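Notebook, Lelbridge flat, front room
March

Glass coffee table and what lives on it. Started 2 pm.

Second entry on this room. The list from last time had the table down as "clear, wipe, reset", which turned out too short to be useful to anyone else, so I'm writing the steps out properly.

Cleaner is the Plument concentrate, mixed 6 ml to 200 ml of water in the small spray bottle. The 1000 ml bottle is too heavy to hold over glass and it dribbles. Cloths are the Tristov flat weave, 2 per session, one damp and one for buffing.

The tabletop is clear glass with a rounded pane and a gentle curve along the front edge. Working from the front is easiest. The white tray stays on the table until the rest has been gone over, then gets lifted for its own patch.
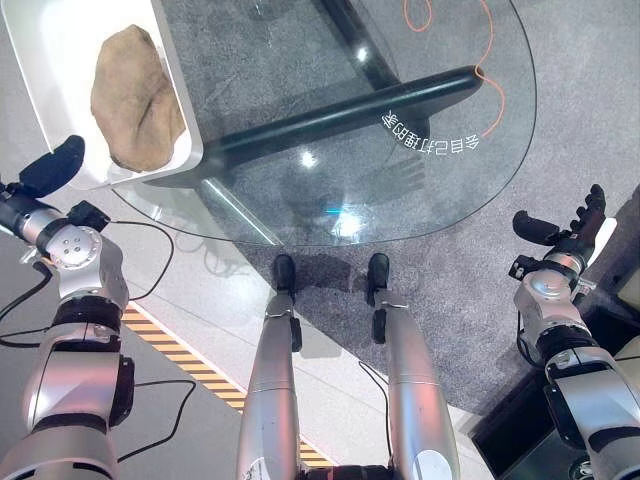
Steps as they stand now

1. Spray the cloth, never the glass. Spray on the pane runs to the curved edge and ends up on the floor.
2. Wipe from the back toward the front in straight passes. Circles left smears last time and I had to do it over.
3. Lift the tray with both sides held level. Wipe under it, buff, put it back.
4. Do the front edge last, with the dry cloth folded in four.
5. Check the glass from a low angle, near the floor. Marks that don't show from above show from there.

Step 5 used to come before the edge. Moved it because the edge wipe puts fingerprints back on top.

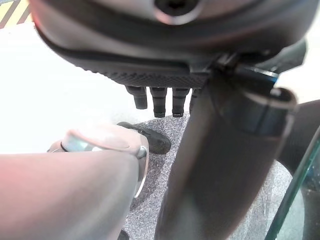
The Cropper felt pads for the tray are still on order. Until they come, set it down flat and don't slide it. If the pads are too thick for the tray, trim them with the kitchen scissors, the craft knife is blunt.

Still open: whether the Plument mix can go weaker. I'd like to try half strength with the same cloths before changing anything else. Also need a fixed spot for the used cloths, they keep getting put back with the clean ones.

Stopped at 4. Bottle refilled, label rewritten.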